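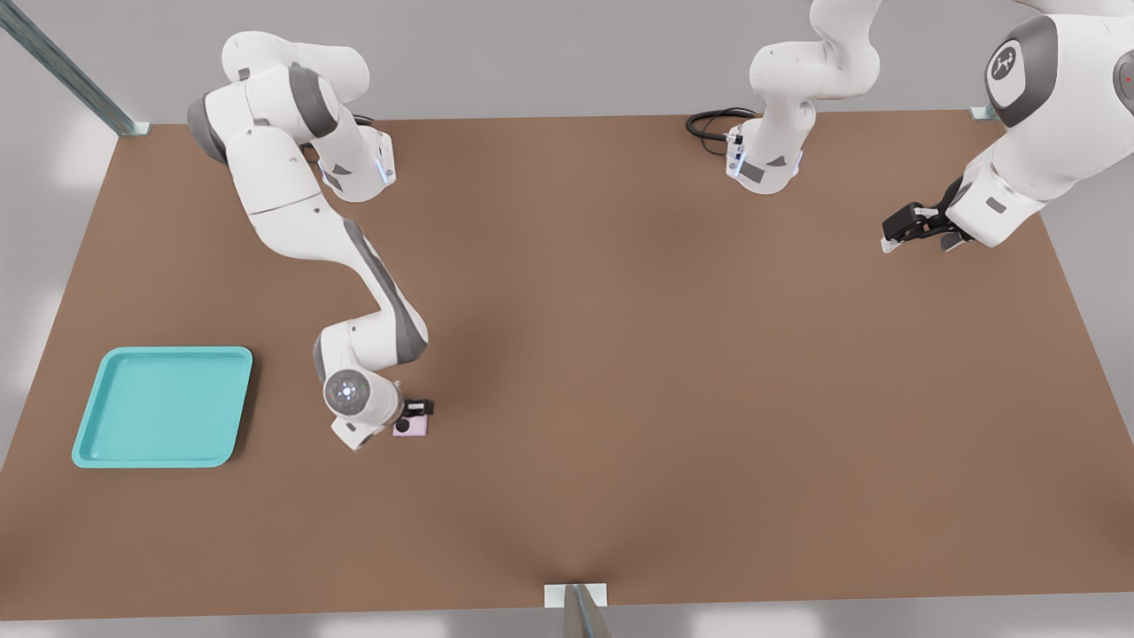

Figure 1. Simulated view: two white robot arms over a brown tabletop.

Getting to Pevgate Without a Car
Tourism Fieldwork, final report
Monday, July 1, 2024

My question for this project was pretty simple: can a regular visitor with a backpack and no car get from Revosham to the cliff villages at Pevgate and back in one day? The tourist office website says yes. I tried it 2 times in April and I'd say yes, but bring snacks and a lot of patience!

The ride is 83 miles each way. There's one bus company on the route, Zevano, and you can't buy the ticket at the bus station (I stood in line for it anyway, the first time). You buy it at a window inside the train station across the road, and then you walk back. The sign explaining this is inside the train station.

On my first trip I missed the connection at Hajji. The timetable gives you 30 minutes to change buses, which sounds like plenty, except that the bus from Revosham drops you at the market and the one to Pevgate leaves from the top of the hill by the post office. I went the wrong way, asked in a bakery, bought a cheese roll because I felt bad just asking, and got up the hill to find an empty stop. The next bus was after lunch. I did see a lot of Hajji, and I liked it way more than I expected to. It has a covered market and a little river walk with benches, and neither one is in any of the three brochures I picked up.

The second trip went fine. I knew about the hill, I sat on the left for the views, and I was in Pevgate before eleven with enough time to walk the cliff path to the lighthouse and eat fish stew on the harbor wall.

For the survey part I handed out 50 short forms on the buses and at the Pevgate harbor. I asked people how they found out about the route and what nearly went wrong. The ticket window came up over and over, and so did the hill. Several people wrote that they would have stayed a night if they'd known how early the last bus leaves (it's ten past five, and it does not wait).

My forms only went to people who made it onto a bus or to the harbor, so anybody who gave up at Revosham isn't in here. If I did this again I'd stand outside the bus station with a clipboard and catch them there. I'd also go in summer, when Zevano adds a late bus on Saturdays.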